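Spent Sunday morning sorting out the coffee supplies for the open day. Putting it all in one thread so the next person doesn't have to ask me.

We're expecting 140 visitors. Last year we ordered 302 cups and ran out of lids before noon, which tells you the cups weren't the problem.

The order comes from two places. Cups and lids are from Savuvent. Bags, straws and carriers are from Nuchit, who are slower but will split a case if you call them.

Call, don't email. Ask for Charoen Ratanaporn. He knows our account.

I put a bit of everything out on one table first. It's easier to see what goes with what before any of it gets packed into bags.
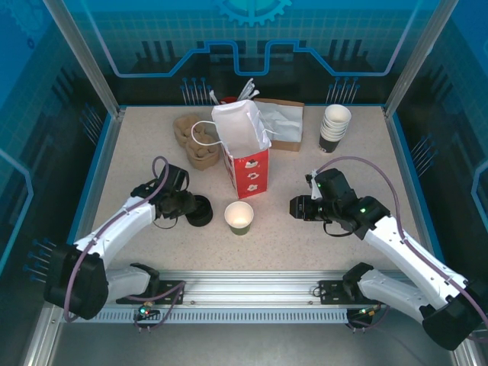

Gift bag, cup carrier, box, cups. The stack on the right needs straightening.

The bags are for the takeaway orders. Red front, three little cartoon figures going down it, twisted paper handles. Kids like them. They crease the minute you open them and I've stopped trying to smooth them out.

Carrier goes in the bottom of the bag, flat. Then the cups. If you put the cups in first and try to slide the carrier under them you will have coffee on your shoes. I did this last year.

The molded carriers are better than the folding cardboard ones we had before. They hold their shape, and they stack if you turn every second one around.

Keep the paper-wrapped ones in the red container at the back. They used to live loose in a drawer and half of them got torn.

Someone asked if we can reuse the brown box with the crumpled paper lining. Yes. Leave the paper in it, it's good padding for the sugar jars.

Now lids. This is where it went wrong last time.

We had two sizes of cup and one size of lid. Yaowalak Thepsuriya spent most of the morning pressing lids onto cups they were never going to fit. She was very patient about it.

So this year: try one lid on one cup from every sleeve before the sleeve goes out. Push down, then run a thumb along the rim. Tip it sideways over the sink with some water in it if you want to be sure.
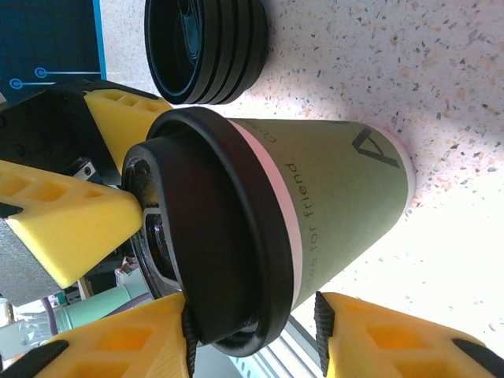
Sage green cup with the black domed lid. Pink band up by the rim.

I like the green ones best. There's printing down the side - I can make out "ee for friend" - and a big black angular logo near the base, like a letter A.

Don't mix sleeves. Once cups are out of the plastic they all look close enough and then you're back to guessing which lid.

Lids stay in their bag until the urn is on. They pick up dust fast in that room.

For the serving table: 40 cups out at a time, the rest underneath. Any more than that and the stacks start to lean.

Takeaway bags get made up as people order. We tried making them up ahead once and they took over both windowsills.

6 spare carriers are on the shelf over the sink. Please put them back there if you don't use them.

Still to buy: sugar, oat milk, paper towels. Charoen says the second case of lids should be here by Thursday. I'll check the size when it comes in.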